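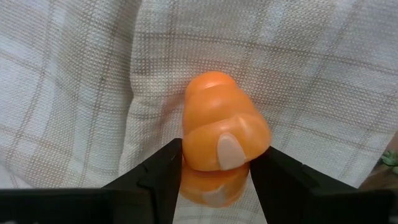
# Cleaning glossy plastic toys without dulling them

I love a tub of secondhand plastic toys! Bright, bulbous, slightly ridiculous little things, and most of them only need a proper wash to get their shine back. I do mine in small batches at the kitchen sink, and it's one of my favorite jobs of the month.

## What you need

- A bowl of lukewarm water
- Mild dish soap, one good squirt
- A very soft toothbrush
- Cotton swabs
- Two old cotton T-shirts (paper towels can leave fine scratches)

## Sort first

Pull out anything with batteries, a squeaker, or a paper sticker. Those get wiped with a damp cloth and never go in the bowl. Check for glued-on or painted patches too, like little eyes or nails, and set those pieces aside for the gentle treatment below.

## Wash

1. Put up to eight pieces in the bowl and leave them for 20 minutes.
2. Brush along the creases, following the curve. Rounded shapes collect gray fluff exactly where one bulge meets the next, and it's so satisfying when it lifts out.
3. Rinse under a slow tap, turning each piece so no suds stay in the folds.
4. Shake, then stand them on a T-shirt with any holes facing down.

For painted or matte patches, skip the soak. Go around the edge with a damp swab and dab the middle – no scrubbing! My friend Fasil Ambaye rubbed the face right off a little duck this way, and he still brings it up.

## Dry and buff

Leave everything overnight, out of direct sun. In the morning, take the second T-shirt and buff in small circles. Orange and red pieces come up beautifully, almost like hard candy.

If a toy still feels sticky after all that, the plastic itself may be breaking down. I retire those from play. Everything else goes back in the tub, lid off for another day so the last bit of damp can escape.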